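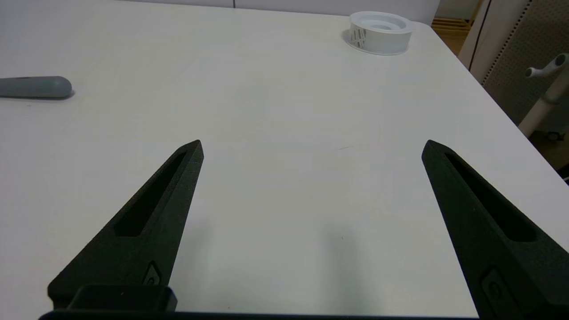
Vinegar will shift anything on a white table, according to one reader who wrote in after the last page went up. Maybe. I tried it and wasn't convinced, and I wouldn't put acid on a finish I couldn't name.

Cleaning a matte white tabletop

Start with a dry cloth. Grit dragged about under a wet one is what scratches.

Next, a drop of dish soap in a bowl of warm water. The Vorkari spray promises a "100-day shield." I used it through December and saw no shield.

Wring the cloth out hard and wipe in straight lines toward the far edge. Circles leave marks on matte, whatever the label says.

For pen or coffee, lay the damp cloth on the spot for a few minutes, then wipe. Skip the melamine sponge. It does lift ink, but it also leaves a shiny patch, and I have yet to see a cure for that.

Dry with a second cloth, edges included.

Polish? Gidey sells one for matte surfaces. Mine went streaky by evening. Soap is cheaper.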